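4. Recovering gripper poses from head-camera video

Last updated: 13th April

The Timik pipeline takes its hand poses from the markers on the two hand-held grippers, as seen from a camera worn on the operator's head.

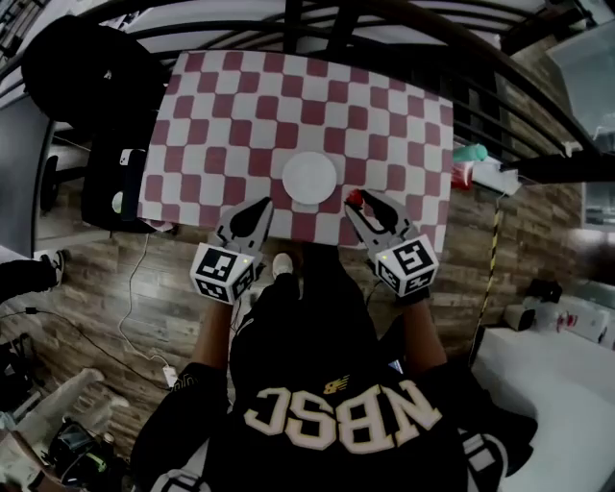 Figure 4. Head-camera view of a table-top recording. Each gripper carries a white cube with fiducial markers; a plate lies between the two.

4.1 Marker detection and cube fit

Each visible face of a cube gives us one or more marker detections. We do not use the pose of a single marker directly. A small marker seen nearly face-on has two tilt solutions that fit the image almost equally well, and the solver jumps between them from one video frame to the next. Instead, all corners found on one cube are put into a single fit against the known cube model. When two or more faces are in view the tilt is well fixed. When only one face is in view we keep both solutions and let the smoother in Section 4.3 choose.

Corners are undistorted before the fit. The lens is wide, and straight lines on the table bend clearly in the raw video, as the checks of the tablecloth in Figure 4 show. An early version of the code undistorted the whole image first and then looked for markers. This stretched the markers near the border and we lost detections there, so detection now runs on the raw image and only the corner points are corrected.

4.2 Table frame

The head moves all the time, so a gripper pose in the camera frame is of little use to the planner. We need a frame that stays still. Kaltum, our mapping module, builds a sparse map of the room from the same video and tracks the camera against it. Detected corners on the cubes are masked out first, together with a margin for the hands and forearms.

Repeated patterns caused more trouble than moving hands. On a checked cloth one square looks much like the next, and feature matching can slip by a whole square without any large rise in the matching error. Pavliuk added a test that compares the proposed camera motion with the head-mounted inertial sensor and drops any match set that disagrees. Features on furniture and walls beyond the table then carry most of the weight. We kept the checked cloth in the test set, as it is a fair stand-in for patterned surfaces in homes.

4.3 Smoothing and gaps

The poses of both grippers are smoothed together over each recording. The smoother holds the ambiguous solutions from Section 4.1 as separate branches and prunes them after 27 frames. Gaps in detection are filled by interpolation when short. Longer gaps are marked as missing and the planner skips them.

Of 818 recordings, 183 had at least one gap too long to fill. Most of these came from one gripper passing in front of the other, or from the operator looking away while still moving a hand. Coşkun and Ngubane checked the rejected recordings by hand and put 4 of them back, where the smoother had split a track that was in fact continuous.

Finger opening is estimated separately, from the image region in front of each cube. It is less accurate than the pose when the fingers point straight away from the camera. Section 5 describes how the controller deals with this.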